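Rorumgate Community Swap Shop: Your Questions Answered

We get a lot of the same questions at the door and by email, so Jade Nuttall and I have sat down with a pot of tea and tried to answer them all in one place. If yours isn't on the list, do please ask, we honestly don't mind!

What is the swap shop, exactly?

It's a place where you bring things you no longer need and take home things you do. No money changes hands for the goods themselves. Last year 2,457 items went out of the door to new homes, from egg cups to a very handsome pair of curtains that I still think about (they'd have been lovely in my front room, but I was too slow).

When are you open?

Saturdays, from ten until one, in the back hall on Quiambao Street. We close for the whole of August, when half of us are away and the hall is needed for the children's summer club. The kettle goes on at half past nine, but please don't queue up that early as the doors really do stay shut until ten.

Do I have to join?

You do, but it's very simple. Membership is £6 a year for a household, and that covers everybody living at your address, including grown-up children who have come back for "a few weeks". We'll give you a card at the desk. If £6 is a stretch at the moment, have a quiet word with either of us and we'll sort something out.

How many things can I bring?

Up to 13 items in a visit, please. We used to have no limit at all, and then there was the spring when three house clearances arrived on the same morning and we couldn't get to the toilets. A set counts as one item, so a box of matching plates is one, and so is a jigsaw, however many pieces it has.

And how many can I take?

The same, and you don't have to bring anything on the day in order to take something. It all evens out over the year. We do ask that you leave the baby things for families who need them now, and don't stock up for a grandchild who hasn't been announced yet.

What condition should things be in?

Clean, complete and fit to use tomorrow. A few scratches are quite all right, and storage boxes, trays and tubs are always welcome even when they've had a hard life. Clothes should be washed and dry, please, with the buttons on. If you're wondering whether you would hand it to a friend, that's usually a good test.
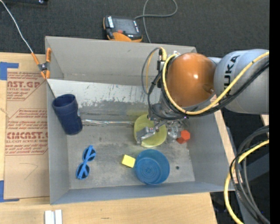
A well-scuffed grey bin.

Is there anything you can't accept?

I'm afraid so. We can't take mattresses, car seats, cycle helmets, opened paint, medicines, knives, or anything that runs on gas. We also say no to video tapes now, which caused some sadness, but we had shelves and shelves of them and they simply weren't moving.

What about electrical things?

Yes, but only small ones, and only on the first Saturday of the month, when Precious comes in with her testing kit. She'll check your lamp or toaster while you wait, and if it passes it gets a green sticker and goes out on the side table. If it doesn't pass you'll need to take it home with you again. Please bring the instructions if you still have them.

Can you collect from my house?

We can't as a rule, having no van of our own. For larger furniture, try Vetis, who collect on weekdays and will take things up to the size of a wardrobe. They ask for three days' notice and somebody strong to help on the stairs.

Can I reserve something?

Only until the end of the morning. Put a slip on it with your name and pop it behind the desk, and come back before one o'clock. After that it goes back on the shelf, even if you're a very old friend of mine.

What happens to whatever is left?

Good leftovers stay for another 3 Saturdays. After that, linens and clothes go to Endia, the textile people by the station, and books go in the free box outside the hall. Do help yourself to those at any hour.

May I bring the dog?

If he's on a lead and not inclined to help himself to the biscuits, yes, he's very welcome.

Precious Belmonte
Page last updated 11 Feb 2018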